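Etia Studio - Photo Gallery

The main hall, looking toward the mezzanine

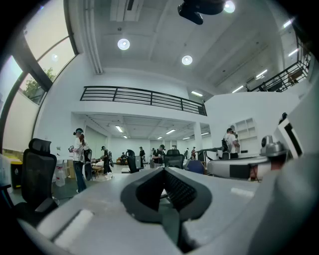
About the room

Etia is a shared workspace on two levels, let by the desk or by the floor. The hall is tall and white, with the concrete ceiling beams left exposed. A big curved window with dark mullions lets in daylight on one side, and there is a tree just outside it. The mezzanine runs across the back behind a black railing with horizontal bars. Under it the ceiling is much lower, and the workspace there is lit by linear fluorescent fixtures. White open shelving with cubby compartments is built into one wall.

The hall was repainted in August by Cattaneo, who also refinished the railings. The total floor area is over 700 square meters, counting both levels. Jericho Buenaventura drew up the plan and Nuwan Wijesinghe looks after bookings.

Using the hall

Desks. Tenants keep the same desk for the length of their booking. Desks can be moved for a day if the neighbors agree, but they go back before closing.

Sofa. The low sofa at the far end is for anyone. Phone calls are fine there - long meetings should go upstairs.

Shelves. Each tenant gets 3 cubbies. Labels are at the front desk. Anything left without a label is put in the storeroom at the end of the month.

Lights. The fluorescent lights under the mezzanine have their own switch, separate from the main hall. Please turn off both if you are the last one out.

Mezzanine. Up to 20 people can use it at once. Food is allowed upstairs, but please don't leave cups or bags on the railing.

Walls. The paint marks easily, so no tape or pins. Arelus supplied a set of freestanding boards, and those can be borrowed at no charge.

Visits and bookings

The hall can be seen on weekday afternoons by appointment. Tell Nuwan how many desks you need and for how long, and whether you want the mezzanine included. Evening bookings go through Zustidum, who hold the keys after hours.

Page updated 10 Jun 2024. Photos of the upstairs rooms are on a separate page.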